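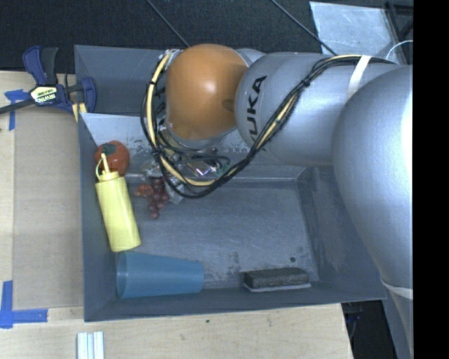 Black and cream-yellow cables gathered into one bundle, with black ties at intervals.

Home Contents Topics A–Z Recent changes Help

Cable bundling

Cable bundling is the practice of gathering separate wires, cords or hoses into a single group and fastening them together along their length. It is found wherever more than two or three cords have to travel the same way, from the back of a living room television to the engine room of a ferry, and it is one of those modest crafts that most people practice a little without ever having been taught. The finished group is called a bundle, a loom or a harness, depending on the trade and often on the age of the person speaking.

Background

People were tying long, bendable things together well before there was any electricity to carry. Sailors bound coils of rope with short lengths of twine, gardeners did the same with canes and willow, and many of the knots passed quite comfortably into the early telephone and telegraph trades. Linemen and exchange workers used waxed cord, wrapped around the wires in a long running series of hitches, and the result was called lacing. Good lacing is handsome work, and retired telephone people will still happily take the cover off an old cabinet to show a visitor.

Plastic ties came into common use in the second half of the twentieth century and pushed lacing out of most ordinary jobs, although cord is still preferred in some aircraft and by people who restore old radios. Cloth straps with a hook-and-loop closing followed, and are now the usual choice where a bundle will be opened again.

Materials

Waxed cord is soft, lies flat and has no hard edges, but it takes patience and a fair amount of practice. Plastic ties are cheap and quick, and are usually cut off and thrown away when a cable has to be changed. The trimmed end should be cut flush, as a stub left at an angle will scratch the next hand that reaches in. Straps cost more and can be used over and over. Sleeves, whether woven or split down one side, cover the whole length and keep out dust, crumbs and the attention of household pets.

Methods

The cables are first laid side by side and combed with the fingers so that they do not cross. The longest run is generally placed in the middle, with the ones that leave early on the outside, where they can turn away without dragging their neighbors along. Ties are then added at even spacing, closer together at bends. A tie should be snug enough to hold and loose enough that the cables can still be slid a little by hand.

Slack is a subject on which otherwise gentle people disagree. Where one end of the bundle has to move, as on a cabinet door or an adjustable desk, a generous loop is left so that nothing is pulled tight at the far end of the travel. Where nothing moves, a small loop is still considered polite to whoever comes along later.

Collections and writing

The Nazari Collection in Vustitz holds 3,712 pieces connected with the subject, including 189 sample boards made by apprentices and a drawer of wooden lacing needles worn smooth with use. It grew out of the stockroom of Prorel, a supplier of cord and fittings, and is open to visitors every October. Forough Zarei, who cataloged the boards, also wrote the standard guide to regional hitches, Ciko and Other Knots. The ciko of the title is a doubled lacing hitch used in the Vustitz exchange, and it takes up the longest chapter in the book.

Chantal Gagnon's later pamphlet on home cables is shorter and more cheerful, and recommends labeling both ends of everything before picking up a single tie.

See also

Lacing cord; Rope whipping; Strain relief; Wiring loom

Categories: Knots and fastenings | Household crafts | Electrical trades

Contact the editors | Copyright and reuse | Page last changed 29th July | Back to top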